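How to Clear a Desk and Keep It Clear Until at Least Teatime

By Zanele Nkuna
Updated May 2024

I have cleared my desk perhaps forty times in my adult life, and for most of them I did it wrong, by which I mean I moved everything to the floor, admired the desk, and moved it all back again a handful at a time. The method below has lasted since February. I make no promises beyond that.

You will need one fabric storage bin, one cardboard box, a bin bag, a damp cloth and an afternoon in which you had been meaning to do something more important. The last item is the easiest to find.

Step 1: Take everything off

Everything means the lamp as well. People like to leave the lamp, and then the pen pot that lives beside the lamp, and before long they are dusting round a small village. Put the lot on the bed if there's a bed in the room. You will want to sleep in it eventually, and that is the only deadline I have ever respected.

Don't read anything as you go. Old birthday cards are the worst for this. I lost an hour to a Lakamier catalogue, and I don't even like their chairs.

Step 2: Sort into three heaps

Heap one is what you use every day. Be strict. I use a notebook, a pen, a mug and a pair of glasses. I do not use a hole punch every day, whatever I told myself when I bought it.

Heap two is what you use now and then: stapler, stamps, spare leads, the good scissors.

Heap three is everything else. It will be the biggest and you will feel judged by it. Mine held 39 pens, of which most had given up, and the instructions for a Leckie shredder I gave away years ago.

Step 3: Deal with heap three first

You'll want to start with heap one, as it is small and pleasant. Resist. Dead pens go in the bin bag. Anything with your address on it gets torn up before it goes in the recycling. Things that belong in other rooms go in the cardboard box, and the box goes out of the door at once, even if it then sits on the landing for a week.

Leads with no known purpose are a special case. I put mine in an envelope marked with the month and threw the envelope out when a year had passed. I have not missed one of them, although I expect I shall tomorrow.

Step 4: Wipe the desk down

Damp cloth, then dry cloth. If there are mug rings, a little bicarbonate of soda on the damp cloth will shift most of them, but try it on a corner you don't care about first. Let the top dry fully before anything goes back on it.

Step 5: Put the bin in its place

Heap two goes into the fabric bin, and the bin goes towards the back of the desk, where you can reach it without it being in your way. Soft sides are better than hard ones here, as a hard box scratches the top every time you drag it forward, and you will drag it. Pale fabric shows the dirt, so you may prefer a dark one. I went for cream anyway.
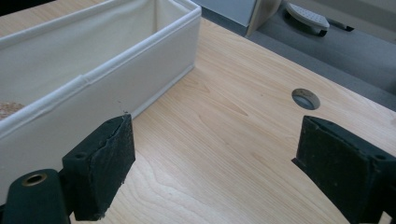

Step 6: Put heap one back, and then stop

Lay out your daily things and sit down. The desk will look far too empty. You will have a strong urge to buy a little tray. Madwood do a very nice one, and Vata do a nearly identical one for less, and you need neither.

Step 7: The evening sweep

Before you leave the desk for the night, anything that has crept on to it goes into the bin, home to another room, or out. It takes me two minutes when I do it daily and most of a Bank Holiday when I don't.

When the bin is full

Tip it out on the bed and go back to Step 2. Do not buy a second bin. I had three at one point, and the third was for storing the other two.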